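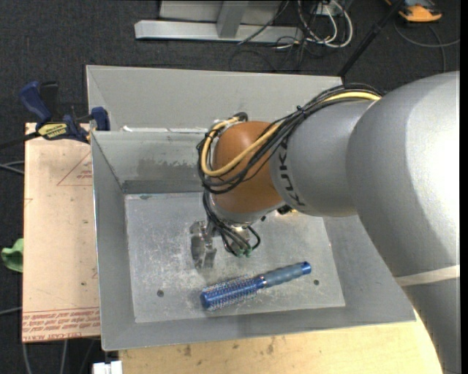 # Dating the Farnstead Court Rolls: A Check of the Accepted Sequence

Nhyira Sowah
27 May 2020

## 1. Question

The manor of Farnstead left a run of court rolls that local historians use to date the breakup of its open fields. Most of the membranes carry no year. The order now in use was set by Addo, who placed them by the names of the stewards. Skolano later argued that two of the stewards shared a name and that part of the sequence is therefore reversed. This report tests both claims against the entries themselves.

## 2. Sources

The project used the printed transcript, which numbers 287 entries across seven membranes. The originals were not consulted. The neighboring manor of Wultance has a dated rental, and it served as the outside check. Tenants who held land in both manors appear in both sets of records.

## 3. Method

Each entry was copied into a table with the membrane number, the type of business, the tenant, and any heir or former holder. Three kinds of evidence were then used:

- deaths and admissions, which fix the order of holders for a single plot
- fines for the same offense that rise after an earlier warning
- tenants who also appear in the Wultance rental

Spelling was standardized only where the plot was the same. Where two people could share a name, the entry was left out of the count.

## 4. Results

After doubtful names were removed, 100 entries could be placed before or after at least one other. Membranes 1 to 4 agree with Addo. Membranes 5 and 6 do not. A widow is admitted to her husband's holding on membrane 5, but he is fined in person on membrane 6 for an unscoured ditch. The Wultance rental supports the same reversal, as it lists the widow as tenant at a June rent day that membrane 6 must precede.

Membrane 7 remains unplaced. It records mostly ale fines, and the brewers named there are not tied to any plot.

## 5. Discussion

Skolano's order fits better for the two disputed membranes, but the argument from the stewards is weaker than it looks. The transcript gives the steward's name in full only once - elsewhere the editor has expanded an initial. The case should rest on the tenants.

The effect on the field question is small. The first recorded exchange of strips moves to a later court, and the main group of exchanges stays where Addo put it.

## 6. Further work

The expanded initials need to be read against the original membranes. The stitching holes at the head of each membrane should be measured at the same time.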